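# Godidero Desk Divider – Setting Up the Desktop

Applies to the fabric panel with a rounded upper corner. Read this section before you put anything back on the desk.

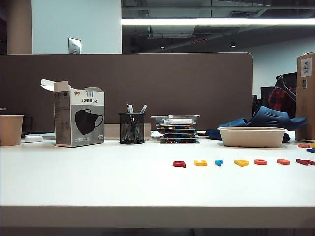
## 4.2 Arranging items along the panel

1. Wipe the desk and let it dry.
2. Place tall or heavy items first, with their backs toward the panel. Leave 2 inches between a tall carton and the end of the panel.
3. Stack flat trays with the fullest at the bottom. Small parts go in the trays, and a clear container can sit on top.
4. Stand the pen holder where you can reach it without leaning over the stack.
5. Keep cups at the far end, away from the trays.
6. Lay loose letters and other small pieces in a single row on the open part of the desk.

**Note:** Shoes and sandals belong on the floor – straps can snag the fabric.

**Caution:** Do not lean boxes against the panel during the first 60 minutes after mounting.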